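About Zandunia

Zandunia teaches character animation to adults in the evenings. We have two rooms above a bike shop in Keltham, a dozen desks, a light table that hums, and a fairly low opinion of most of what gets said about learning to animate.

You will have read the claims. Master character performance in six weeks. Get the secrets of the big studios. Graduate job-ready. We have met a lot of people who paid for that sort of thing and still couldn't make a ball look heavy. Some of them now come to us, and the first thing we do is ask them to animate the ball again. 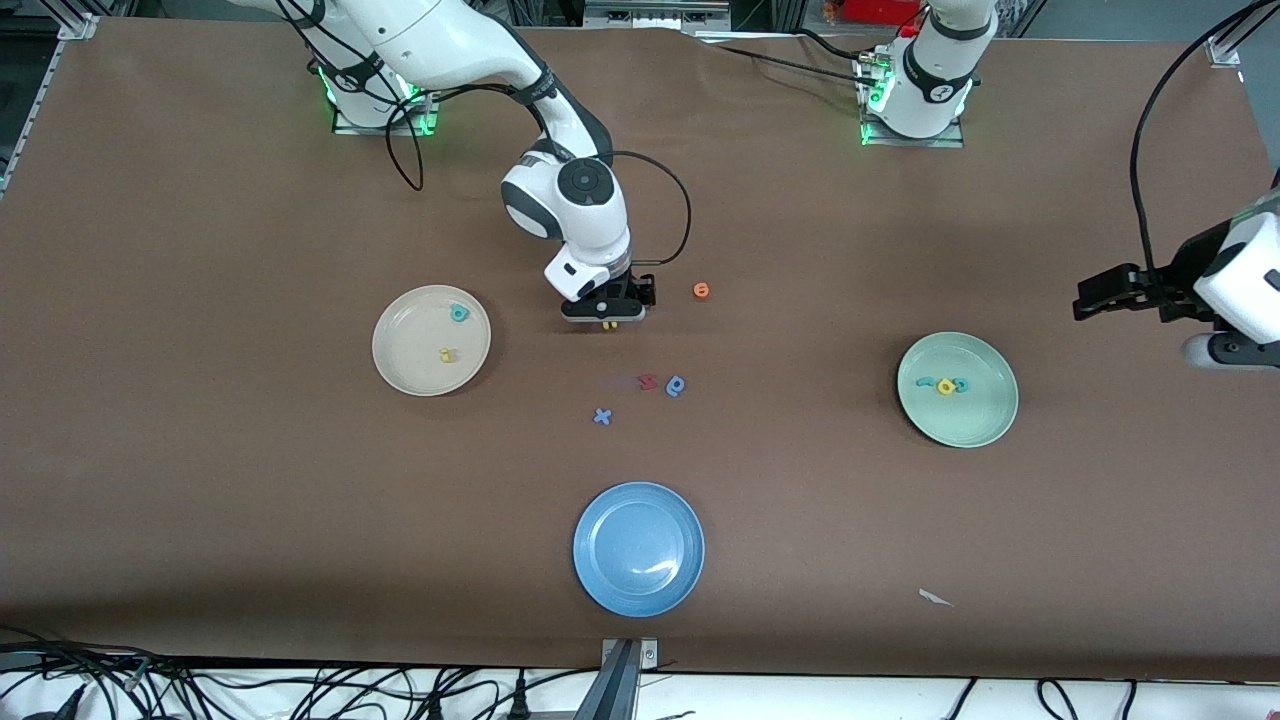 The school was started by Zorica Dimitriou, after a long stretch of contract work in television and a shorter, less happy one in games. She still teaches the first course herself and still doubts it can be done properly in the time. Her view is that most beginners don't lack software, they lack patience with 2 drawings and the gap between them. So the first course has no software in it at all. You get a pencil, a stack of paper and a flip book, and you draw 60 frames of something falling over. Then you do it again with the timing changed.

People ask if this is old-fashioned. Probably. We tried opening with 3D in our second year and the work was smoother and worse. Nice splines, no weight. We went back to paper.

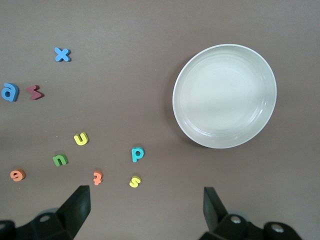
What we offer at the moment:

Foundations (evenings, no experience needed)
Body Mechanics (walks, lifts, pushes, one jump)
Acting for Animators (by portfolio, and we do turn people down)
Open Desk (former students only, bring your own shot)

Fees for each course are on the enrolment page, with the cost of materials included. We don't run countdown discounts, and there is no "last chance" email. If a course fills, it runs again. The next Foundations intake is in May.

We also don't publish a graduate employment rate. We've looked at how other schools arrive at theirs and we aren't convinced, particularly where a weekend of unpaid cleanup counts as industry placement. Some of our students have found studio work. Plenty haven't, and a good number never wanted it. If a school tells you that 100 per cent of its graduates are employed, ask them doing what. 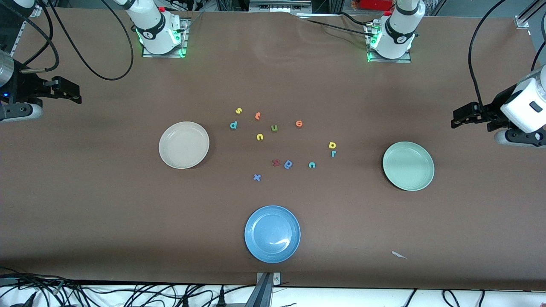 Our Body Mechanics students use a plain practice rig called Clolell, built in-house. It has no face and no fingers, on purpose. You can't rescue a bad pose with a raised eyebrow if there isn't one. Students who finish move on to Lemaire, which does have a face, and usually spend the first week overusing it.

Feedback is given in person and in front of the group. We keep it civil, but we won't call a shot finished when it isn't, and you are welcome to argue. Bring your reference when you do.

Visitors can sit in on one class before enrolling. Write to the office first, and please use the side stairs.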